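Mustier Folding Work Table – Set-up Guide
Section 4: Preparing and Caring for the White Top

Please read this section before you put the table in use. It takes a short time, and the top will stay in good colour for many years if the first steps are done well. The Mustier table comes with one white top and two folding leg frames. The legs should already be locked, as in Section 3.

Before you start

You will need:
Two soft cloths, one for washing and one for drying
A bucket of warm water
Mild dish soap
The levelling key from the parts bag

Caution: Do not use scouring powder, steel wool or paint thinner. They make the surface dull, and the dullness can not be repaired.

4.1 Levelling the table

1. Place the table where it will be used. Leave 650 mm free on the side where a person will sit or stand.
2. Press with your hand on each corner in turn. If the table rocks, find the foot which does not touch the floor.
3. Turn this foot with the levelling key, to the left for longer, to the right for shorter. A half turn is usually enough.
4. Press the corners again.

Note: On carpet the feet sink during the first days. Please check the level again after one week.

4.2 First cleaning

1. Pull off the protective film slowly, starting from a corner. Keep it low and flat while pulling.
2. Wash the top with warm water and a little soap.
3. Wipe once more with clean water, then dry with the second cloth. Soap which dries on the white surface leaves a grey veil.

If there is glue left from the film, put a wet cloth over it for some minutes and rub with the finger. Do not scrape with a knife.

4.3 Daily use

The top is made for hand work, sorting, light tools and small equipment. Please observe the following:

1. Lift tools and devices when you move them. Do not drag them, especially if they have metal parts underneath.
2. Put a mat (order no. 354) under anything with a rough or oily base.
3. Keep the middle of the top clear when two tools are used at the same time, so that they do not knock together. 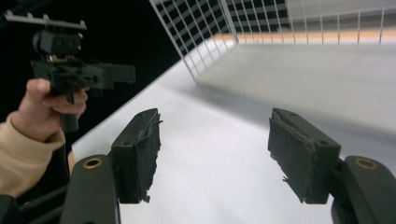

Photo: Nisha Shukla / Kokstead

Two black grippers in use over a white tabletop, one of them held by its pistol-style handle. The pads on the fingers at the front are worn and have ragged edges. When your own tools have pads in such a state, look for small dark bits on the surface at the end of the work and brush them away before wiping. If they are rubbed under a wet cloth they can leave marks.

4. Wipe the top at the end of each day with a damp cloth – not a soaking one – and dry the edges.

4.4 Marks and stains

Pencil and dark rubbing marks: use a damp cloth with one drop of dish soap, and rub in small circles.
Ink: wipe at once. Old ink may stay visible.

Caution: Test any other cleaner first on the underside of the top and wait until it is dry.

Continue with Section 5, Folding and Storing.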